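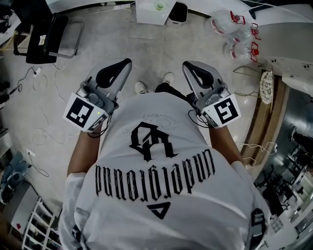

Talks > Local history evenings > Speaker notes

The Keltside rain gauge and the man who made it
Notes for Pravesh Mabaso, Saturday, Ostwood Hall

Start
Welcome people in. Mention the fire exit and that tea is at the back afterwards. The talk runs 80 minutes with questions, so keep an eye on the clock by the door.

Who he was
Brelturov came to Ostwood as a young man and took a bench in a watch repairer's shop. He had no schooling in engineering. What he knew he learned from mending things, and his notebooks are full of other people's mistakes, which he copied out with care.
Pause here. Pass round the copy of the notebook page.

The problem
Rain gauges at the time had to be emptied and read by hand. The waterworks at Keltside paid a boy to walk up to the reservoir each morning. In bad weather he did not always go – the log has gaps, and the engineers filled them with guesses.

The gauge
Two small brass buckets on a pivot. One fills, tips, and empties while the other takes its place. Others had built tipping gauges before him and he said so. His addition was a pen arm, driven by the buckets, that marked a paper drum turned by clockwork. The drum ran for 13 days before it needed winding.
Do the demonstration with the model now. Pour slowly. If it sticks, tap the left side of the base.

The patent
He applied twice. The first was turned down over the drawings. The second went through, but by then a Saithong firm was selling a gauge much like it. He wrote them 90 letters. We have four of the replies, all short.

Sales
The order book shows 1000 paper rolls bought in and far fewer gauges sold. Read out the entry about the roof of the shop.

Later work
A damp alarm for grain stores, a self-closing tap, and an ink bottle for ships. Only the tap made money. Skip the ink bottle if we are running late.

Questions
Likely ones: where is the original gauge (in store at Keltside, not on show), and did he have family (a sister, who kept the notebooks). Repeat each question for the back row before answering.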